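AUTO 104 – Used Vehicle Basics
Unit 2 handout: Looking over a used car before you buy
Instructor: Joanne Cheetham

Bring this to the lot visit. Reading first: Bezerra packet, pages on body and tires. Short quiz after, nothing on financing yet.

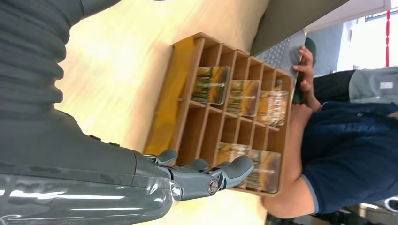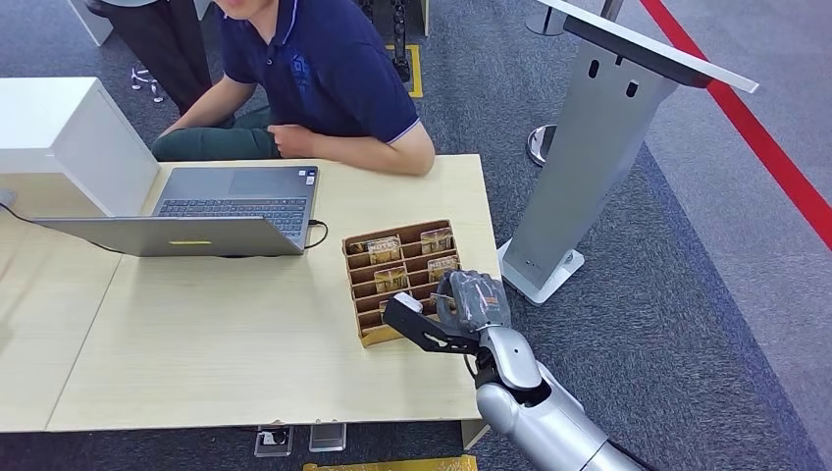

1. Paperwork before anything

Title, service records, recall status. Do this before you even touch the door handle. Name on title should match the seller. If not, ask, and get the answer in writing.

VIN – check the dash plate, door jamb sticker, title. All three the same. One digit off = walk away untill it's explained.

Service records: look for gaps. Oil changes every year then nothing for two years is a gap. A thick folder isn't proof of good care but its a start.

Recalls: look up by VIN, free. Open recall is not a deal breaker. Ask when the fix can be scheduled.

2. Outside

Daylight. Never in rain, water hides scratches and bad paint.

Stand at the front corner and look down the side. Reflections should run smooth. Wavy = filler or a repaint, maybe.

Panel gaps: compare left to right. Hood, doors, trunk. Uneven gap on one side means ask about a crash.

Tires: all four the same size, ideally same brand. Worn on the inside edge only – alignment, or tired suspension. Worn in the center – overinflated. Both edges – underinflated. Read the date code too (last four digits, week then year). Don't forget the spare.

Glass: chips in the driver's line of sight cost more than students think. See Guerra notes on state inspection.

3. Under the hood, engine cold

Ask the seller NOT to warm it up. Cold start tells you the most.

Oil: pull dipstick, wipe, dip again. Milky = stop. Coolant: check the level in the plastic tank, never open a hot radiator. Battery: white or green crust on the posts, clean it or budget for a new one. Belts – cracks, shiny spots. Hoses should be firm, not crunchy.

4. Inside

Wear should match the miles. Shiny steering wheel and smooth pedals on a "low mileage" car, be suspicious.

Lift the mats. Damp or musty carpet, check for flood damage. Try every switch, every window, AC and heat both. Warning lights should come on with the key and then go off. A light that never comes on may be a pulled bulb.

5. Test drive

At least 18 minutes, city and highway. Radio off.

Brakes: straight stop, no pull, no shake in the pedal. Steering: hands light on the wheel on a flat road. Transmission: no slipping, no clunk going from park to reverse. Go over a few bumps slow and listen.

Park, leave it idling, then look underneath. Clear water from the AC is fine. Anything with color is not.

6. Price

Work out the repairs you found, then talk. Example from class: needs tires and a battery, quote from the shop came to $307, take that off your offer. Show the seller the quote.

Homework: pick one listing, write down five questions for the seller. Due start of next class. Gleice Bastos has the extra copies of the checklist if you lost yours.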